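Sosier Robotics Notes
@sosier_notes
27 November 2021

1/ A thread on house rules for robots that make beds. We have been writing ours down since spring and they are now good enough to share. Ours cover the Natonville site only, but most of it should carry over to any room with a mattress in it.

2/ Background. There are published safety standards for robots that work near people and you should read them first. They tell you how to think about hazards. They won't tell you what to do about a duvet. House rules fill that gap.

3/ Our rules fit on one sheet of A4, taped inside the door. The first draft was 30 pages and it lived in a drawer. If a rule can't be read while standing up with a hand on the stop button, it goes in the longer document and the sheet points to it.

4/ Rule one. Whoever starts the run owns the stop button until the run ends. You don't pass it across the bed to a colleague. You stop, hand over, say so out loud, start again.

5/ Rule two. No one leans over the bed while the arms are powered. Pillow on the floor? Leave it. Sock under the frame? Leave it. This is the rule people break most, me included, as picking things up is a habit from home.

6/ Rule three. Bedding is checked before it goes on. Loose threads, open zips, buttons hanging off, all out. We had a pillowcase with a torn hem wind itself into a wrist joint in the summer and it took the rest of the afternoon to get it free.
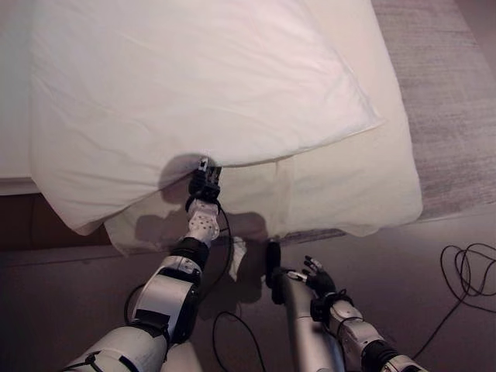 7/ Rule four is about grip, and it's the one we argued over longest. Take the cloth, never the filling. If the fingers close on a good handful of stuffing, the force reading tells you very little and the case tends to get dragged sideways. So we aim for an edge. With a pillow that means the seam along the lower edge, pinched between the two fingers, and a slight dimple in the case is as much as we like to see. A deep dent means go back and approach again.

8/ Someone will ask why we don't just set a lower force limit. We do that as well. The limit protects the machine and the person. The grip rule protects the bedding and makes the logs worth reading afterwards.

9/ Rule five. One arm holds, the other waits. The waiting hand stays clear of the cloth until the first has a steady grip. Two hands going in together looks quicker on video, but when a sheet tears you can't tell which one did it.

10/ Rule six. Cables. Anything running along an arm gets checked through its full reach before the first run of the day, slowly, by eye. Anything on the floor is walked from end to end. Spare length is coiled and kept where you can see it — never pushed under the bed.

11/ I'd like to say rule six is finished. It isn't. We still disagree over whether floor cables should be covered in a room where the furniture gets moved every week. Covers shift and then you have a trip hazard with a lid on it. If you have something that works on a hard floor with carpet next to it, please reply.

12/ Rule seven. Light the room as it would be lit in use. Shadows of the arm fall straight across white cotton and the vision side has to cope with that. We used to bring in extra lamps to get rid of them. The results were lovely and told us nothing about an ordinary bedroom in December.

13/ On records. Every run gets a line: date, who had the button, which bedding, stopped or completed, and why if stopped. "Stopped, not sure why" is allowed. Leaving the line blank isn't.

14/ We review the sheet after every 500 runs, or sooner if there's an injury, a near miss or a new gripper. A review means reading it aloud in the room with the robot switched off and crossing out whatever no longer matches what we do. Last time we crossed out two rules and reworded this one.

15/ Credit where due. The handover wording came from Stankevičius, whose warehouse checklist is far stricter than ours. The idea of logging the bedding as well as the robot came from the Werum laundry trial. Both were kind enough to let us copy.

16/ Things we don't have a rule for yet: pets, fitted sheets, people who are still in the bed. The first and last are simply banned for now. Fitted sheets are allowed with 6 extra lines on the log, and they're a misery.

17/ If you're writing your own, start with what people in the room already do, then fix the bits that worry you. We began with a template from the web and wasted weeks deleting things about welding.

18/ Sheet is free to reuse, change what you like. Please take our name off if you alter rules one or two. Replies open until the weekend, after that send a message.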